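# 슬리퍼를 집는 일에 관하여

3/18/19, 월요일. 오전 내내 신발을 집었다.

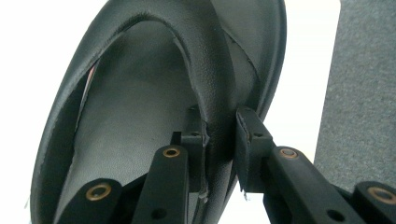 ## 끈은 생각보다 말을 안 듣는다

검은 쪼리 한 짝이다. 손에 든 그리퍼의 두 손가락이 끈 아래쪽을 물고 있는데, 하필 가장자리가 해져서 실밥이 나온 자리다. 우리 팀이 쓰는 작업 지침서에는 "대상 물체를 안정적으로 파지한다"라고 적혀 있다. 지침서를 쓴 사람은 아마 쪼리를 안 신는 모양이다.

내가 요즘 하는 일은 Jallik이라는 프로젝트에 들어갈 시범 동작을 모으는 것이다. 신발을 집어서 옮기고 내려놓는다. 다음 신발을 집는다. 하루 목표는 60회. 대학원까지 나와서 현관 정리를 한다고 어머니께 말씀드렸더니, 그럼 집에 와서도 좀 하라고 하셨다. 반박할 논문을 찾지 못했다.

이 글에서 하고 싶은 말은 간단하다. 우리는 예제를 너무 깨끗하게 모은다. 그래 놓고 기계가 현실을 모른다고 투덜댄다.

## 새 신발만 신는 사람들

학습용 물건을 사러 가면 누구나 새것을 산다. 영수증 처리가 편하고, 냄새가 안 나고, 발표 자료에 넣어도 민망하지 않다. 작년 8월에 꾸린 첫 신발 세트가 딱 그랬다. 끈은 빳빳하고 밑창은 반듯했다. 모델은 금세 늘었고 우리는 금세 우쭐해졌다. 그러다 Najwa Yammine이 자기 집 현관에 있던 신발 네 켤레를 비닐봉지에 담아 왔다. 성공률이 어떻게 됐는지는 밝히지 않겠다. 그날 점심은 다들 조용히 먹었다.

사람이 사는 집의 신발은 늘어나고 뒤집히고 어딘가 뜯어져 있다. 우리 집 신발장만 열어 봐도 새것처럼 생긴 신발은 안 맞아서 못 신는 것뿐이다. 그런데도 데이터를 정리하는 단계가 되면 "물체 상태 불량"이라는 항목이 있고, 거기에 표시된 예제는 조용히 빠진다. 나는 이 항목을 만든 사람의 집에 한번 가 보고 싶다. 필시 아무도 살지 않을 것이다.

## 반론도 듣기는 했다

Rebecca Pellegrini는 나와 생각이 다르다. 그의 주장은 이렇다. 잡음이 많은 예제를 초반부터 섞으면 모델이 무엇을 배우는지 사람이 알 수가 없고, 실패했을 때 원인을 찾는 데만 2주가 간다. 깨끗한 것으로 기본을 잡고 나중에 지저분한 것을 넣자는 얘기다.

맞는 말이라서 곤란하다. 나도 원인 찾느라 2주를 날려 본 적이 있고, 그때 원인은 내가 폴더 이름을 잘못 쓴 것이었다. 다만 내 불만은 "나중에"라는 단어에 있다. 우리 업계에서 나중은 달력에 없는 날이다. 일정표에는 데모가 있고, 데모 다음에는 또 데모가 있다. 헌 신발의 차례는 늘 그다음이다. 경쟁사 Grastine이라고 사정이 나을 것 같지는 않다. 거기 시연 영상에 나오는 운동화는 내 이력서보다 하얗다.

## 망설임도 예제다

또 하나, 손의 문제가 있다. 숙련된 사람이 모은 예제는 매끈하다. 다가가서 집고, 끝. 나도 몇 주 하고 나니 꽤 빨라져서 혼자 흐뭇했는데, 문득 내가 쉬운 자리만 골라 집고 있다는 걸 알았다. 끈이 납작하게 누워 있으면 슬쩍 신발을 돌려놓고 시작했다. 아무도 시키지 않았다. 목표 횟수가 시켰다.

얇은 끈은 손가락 사이에서 접히기도 하고 비틀리기도 한다. 그럴 때 사람은 멈칫하고, 힘을 조금 풀고, 다시 문다. 내 생각에는 그 멈칫하는 순간이 제일 비싼 데이터다. 그런데 우리 편집 도구 Utow는 움직임이 없는 구간을 친절하게 잘라 준다. 기본 설정이 그렇다. 나는 끄는 법을 찾았고, 용량이 늘었다는 메일을 받았고, 아직 답장을 안 했다.

횟수로 일을 재면 사람은 횟수를 만든다. 재시도가 들어간 예제를 한 건으로 치지 말고 더 쳐 주든가, 적어도 불량으로 분류하지는 말아야 한다. 뜯어진 끈도 마찬가지다. 해진 정도를 적는 칸을 하나 만들고, 버리지 말고 표시만 해 두자. 나중에 빼는 건 클릭 한 번이지만 버린 것을 다시 모으려면 내가 또 현관에 쪼그려 앉아야 한다. 무릎이 그 정도로 젊지 않다.

이 제안은 이번 주 회의에 올려 두었다. 통과되면 집에 안 신는 쪼리가 있는 분은 좀 가져다주시길 바란다. 짝이 안 맞아도 되고, 씻어 오시면 고맙겠다.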